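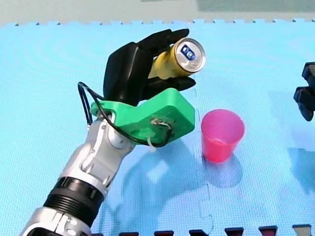 Figure 3. The Gultdale cell: hand on its printed green bracket, holding a can above the foam mat, with a pink cup upright below.

3.2 Cell upkeep

The hand is joined to the wrist through a printed adapter bracket, drawn in-house by Tkachenko and now in its second revision. The first revision followed the Jernov bolt pattern and cracked at the lower corners during June. The current part has thicker walls and is printed in bright green filament, against which cracks show up early. Bolts are torqued by hand and marked with paint pen. The bracket is replaced after 100 hours of running, or sooner if the hand can be rocked by hand with the arm braked.

The hand cable is left as a loose loop over the wrist. An earlier routing, tied flat along the forearm, pulled on the connector whenever the last joint neared its limit, and we lost 2 connectors that way. Slack is now set with the wrist at full rotation and checked at the start of each shift.

The work surface is interlocking foam tiling. It forgives dropped cans and low approaches, but the tiles creep under repeated contact – mostly along the seams – and the surface height changes with them. Tiles are pressed back together every 30 trials and the height is probed again at the cup position. Offsets are written to the Salameh log along with the bracket number, so that a run can be traced to the part it was made with.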